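# Chapter 6: Surfaces, Soils, and Cleaning

Most of the food handled in a commercial kitchen touches at least one work surface before it is served. Chapter 5 dealt with the food itself. In this chapter the subject is the surface: what it is made of, what collects on it, and how it is returned to a known condition between uses.
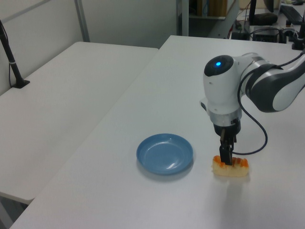
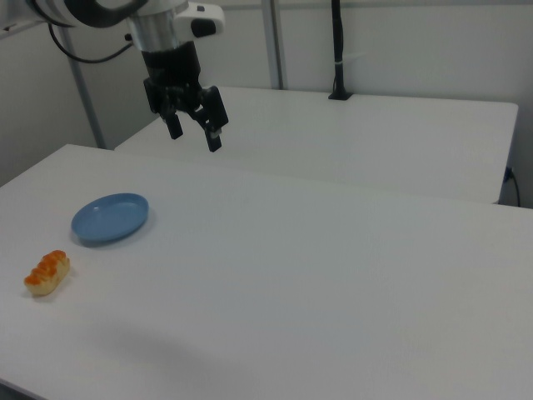
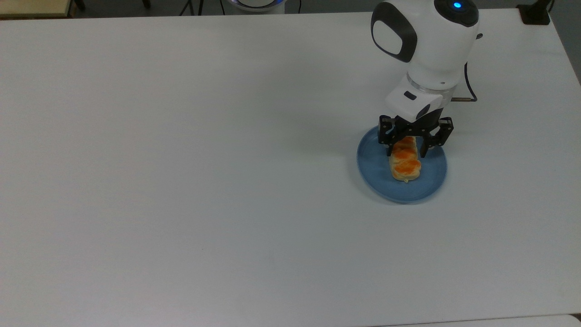
The terms in this field are often used loosely, so three of them are fixed at the outset. A *soil* is any unwanted matter left on a surface, including food residue, grease, mineral scale, and dust. *Cleaning* is the removal of soil. *Sanitizing* is the reduction of microorganisms on a surface that has already been cleaned. A sanitizer applied over grease acts mostly on the grease, and the label contact time no longer applies.

## 6.1 Types of soil

Soils are grouped by what dissolves them. Sugars and most salts dissolve in water. Fats need an alkaline detergent, or water hot enough to melt them together with a surfactant to keep them suspended. Proteins are more difficult. Egg and milk residues rinse away easily in cool water but set hard when heated, and a first rinse that is too hot will fix them in place. Mineral scale calls for an acid.

Real soils are mixed. A fruit glaze, for instance, combines sugar with pectin or starch and dries to a film that holds crumbs. Such a film is best softened with warm water first – scraping it dry tends to scratch the surface underneath.

## 6.2 Surface finish

A surface can be cleaned only as deep as the cleaning solution can reach. Scratches, open seams, and worn coatings shelter soil from both the detergent and the cloth. For this reason Geddes and Lindsay, whose method is followed in this book, inspect for damage before they inspect for residue.

Color also matters in practice. Pale surfaces show dark residue well but hide flour, sugar, and dried milk. Under low side lighting these become easier to find.

## 6.3 Concentration

Sanitizer strength is stated in parts per million (ppm). By weight, 2000 ppm is equal to 2 grams of active ingredient per kilogram of solution. To prepare a working solution of 100 ppm from a 2000 ppm stock, one part of stock is made up to 20 parts with water. Stronger is not safer: above the label limit, many products must be rinsed off before food contact, and the rinse water becomes a new source of contamination.

Section 6.4 applies these figures to the Wastley bakery, where Jeanie Chisholm kept a full cleaning log through October. Readers who are unsure of dilution arithmetic should work through Appendix B before going on.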